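What We Bought, What We Borrowed: Budgeting for a Two-Armed Table

Pavithra D'Souza had a spreadsheet open before I'd even sat down. She looks after equipment planning at Kellov, and she had promised me an hour on how a small team gets from a vague wish for robots to a signed purchase order. We went well past the hour, and I could happily have stayed for another!

"People always want to start with the arms," she said. "I did too. I had pictures of arms on my wall for most of a year. But when Tshepo and I went back through everything we'd spent, the arms were the bit we'd planned properly. It was the rest that caught us."

The rest is a long list. Tables, rails, clamps, spare gripper fingers, a computer that can keep up, and cable. So much cable. Their parts list now runs to 956 lines, and D'Souza is rather proud of it.

"Tshepo writes down every bolt," she said. "I used to tease him. Then we had to price a second table, and he had the answer by lunch."

Start with the job

Tshepo Hlongwane joined us halfway through my first coffee. He does most of the setting up, and he is wonderfully firm about choosing the task before the machine.

"We said tableware. Cups, plates, a tray, cutlery," he told me. "It sounds like nothing, but it settles a lot of money very quickly. How far do you need to reach? How heavy is the heaviest thing? Do you need one arm or two? A spoon lying flat on wood is a lovely little problem, and you want to know whether your fingers suit it before you pay for them."

They wanted two arms from the start, so that one could deal with a pan or a plate while the other got on with something else. That decision doubled one line of the budget and, as Hlongwane cheerfully admits, had a knock-on effect on nearly all the others. The table had to be wide enough. The arms needed something solid to sit on at either side. And the team needed somewhere to put a keyboard within easy reach.

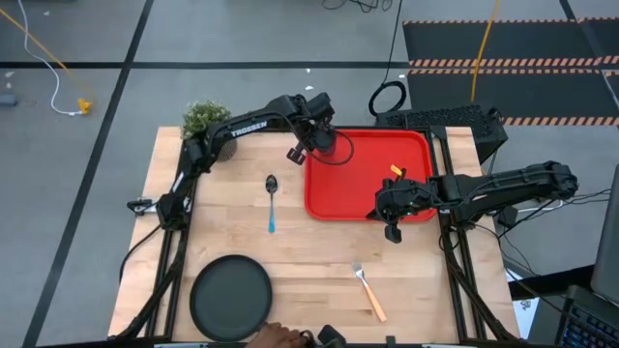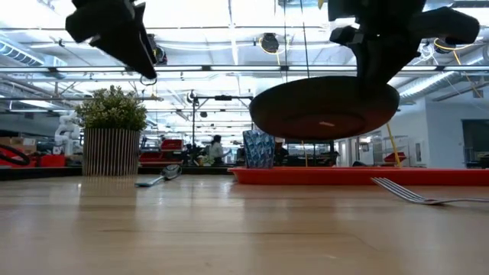

The costs nobody had a column for

"Fingers!" said D'Souza, when I asked what she would add to the first budget if she could go back. "We ordered one spare pair. One! I'd now put fingers down as something you use up, like printer paper."

Her second answer was floor space. The first plan measured the table and stopped there, with no allowance for cables, for a screen, or for a person walking past with a box in their arms. She now draws the whole area on paper and gets Hlongwane to stand in it.

Then there is time. Their supplier, Rornis, quoted 20 working days for delivery, and D'Souza had planned for exactly that. Mounting, wiring and testing took over 30 more. "All perfectly normal work," she said. "I just hadn't given it any days."

The props, by contrast, cost very little. Hlongwane buys them himself and likes a mixture: different handles, different finishes, things with an awkward shape. "Best shopping trip in the whole project," he said. "I came back with two bags and kept the receipt for the spreadsheet."

Buy, rent or wait?

I wanted to know whether renting had ever been on the cards. It had, and for a while it was the favourite. D'Souza compared a 48-month rental with buying outright, and the two came out closer than she expected. What settled it was that Hlongwane wanted to be free to move mounts and swap parts, and the rental terms didn't allow for much of that.

"If you only want to find out whether the idea has legs, rent," she said. "I'd say that to anyone. We already knew we'd be taking things apart."

She is also a big believer in leaving some of the money alone. A slice of this year's budget has no name against it until April, when the two of them sit down and look at what has worn out and what they keep wishing they had.

And what do they keep wishing they had?

"A second table," said Hlongwane straight away.

"A bigger cupboard," said D'Souza, and went back to her spreadsheet to see what one would cost.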